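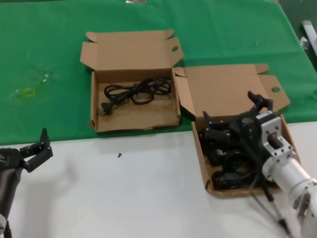
Print this thread | E-mail this thread

Keeping boxes when you might be moving: how many is mad?

lacri_m
Wed 2 April
Right, I need outside opinions because my husband and I have stopped being able to talk about this in normal voices. We're (probably, touch wood, solicitors permitting) moving from Clambridge to Cletach in July, and I've been keeping the original boxes for everything. Kettle, lamps, router, the posh mixer, both printers even though one of them has been dead since before the little one started school. They're in the loft and they now go from the hatch right back to the water tank.

He says it's cardboard, it's a fire risk, and the removal people bring their own. I say nothing fits a mixer like the box the mixer came in! Also I sell bits online and you get a better price boxed, everyone knows that.

So what do you all do? Keep, flatten, or bin? And is there a cut-off? I'd like to have an actual rule to wave at him.
Lăcrămioara

gravelpath
Keep for the length of the guarantee, then flatten. That's been our rule for years and it works fine. Write the date on the bottom in marker when you buy the thing and you never have to think about it again.

Old Penny
I'm with your husband, sorry. We moved 24 years' worth of stuff out of a three-bed semi and I'd saved boxes just like you have. Come the day, half had gone soft from the loft and the other half were odd sizes that wouldn't stack, so the men ended up putting them inside bigger boxes. A box in a box! I paid to move air.
Thaddeus Pennington

tuppence_worth
@Old Penny but that's a damp loft, isn't it, that's got nothing to do with the boxes. Mine are in the spare room under the bed and they're as crisp as the day they came.

I do agree about odd sizes though. Shoe boxes are hopeless, and so are those long thin ones that blinds come in. What I keep are the shallow ones with the lid attached, they're brilliant for drawers as well as for moving. I've got one for batteries, one for candles and one for all the leads.

lacri_m
Oh don't start me on leads. I have a carrier bag of them and I couldn't tell you what a single one belongs to. I'm frightened to throw any out in case it's THE one.

gravelpath
Masking tape round the plug end with the name of the thing on it. Do it one evening in front of the telly. Anything you can't match to something you own goes to the tip, small electricals bit. I was left with 5 in the end and I haven't missed one of the ones I got rid of.

bramblejelly
I'm going to disagree with gravelpath there. I chucked a lead exactly like that, all confident, and three weeks later went to get the slide projector out for my mum's birthday. You can guess. The replacement cost me 35 quid and didn't turn up until after the party, so we all sat round holding slides up to the window. She had a nice time anyway but I'm still cross.

Keep the leads. They take up no room at all if you coil them properly.

Old Penny
Coil them, yes, but don't wind them tight round your elbow like my brother does, it ruins them. Nice loose loops and a bit of garden twine.

Back to the boxes. Has anybody used hired crates? Our daughter had them from Mudance for her move and I was quite taken with them. They drop them off, you fill them, they collect the empties the week after. No tape, no bottoms falling out on the stairs.

tuppence_worth
We used Mudance crates. Good for books and kitchen, bit heavy for me to lift once they were full. And you've got to unpack by the day they collect, which I suppose is good for you if you're a dawdler but I was in tears over a crate of Christmas decorations at eleven at night. I'd do half and half next time.

lacri_m
Half and half might be the answer here too. We've had a quote from Coman and it includes 100 of their own boxes, which sounded like loads until I looked at the bookshelves.

Does anyone know if they charge for ones you don't use? The man on the phone was lovely but I came off the call knowing less than when I started.

bramblejelly
Not sure about Coman but ours took the unused ones back and knocked them off the bill. Get it in an email, whoever it is. Also ask if they'll insure things you've packed yourself, lots of them won't, and that matters far more than whose cardboard it is.

gravelpath
^ this. The firm we had wouldn't cover anything we'd packed ourselves. Mother-in-law's tea set went in with tea towels round it, arrived in bits, and we didn't have a leg to stand on.

Old Penny
Tea towels are fine if you do the cups on their sides. I've never broken one.

gravelpath
They WERE on their sides, Thaddeus.

tuppence_worth
Ha! Anyway lacri, for what it's worth my vote is keep the mixer box, the telly box if you've got it, and anything with moulded packing inside. Printer boxes can go, and so can the dead printer, come on now.

lacri_m
OK, OK, the dead printer is going at the weekend. I read him the whole thread over tea and he's claiming victory on the kettle and lamps, I'm claiming the mixer and the sewing machine, and the telly one is still under discussion as he reckons it won't go back through the hatch. (It went up through the hatch, so I don't see why not.)

I've rung the insurance question through to Coman as well and they're going to email me. Will post what they say in case it's any use to someone else.

bramblejelly
Please do, we might be off ourselves next year. And measure that hatch!

Print this thread | E-mail this thread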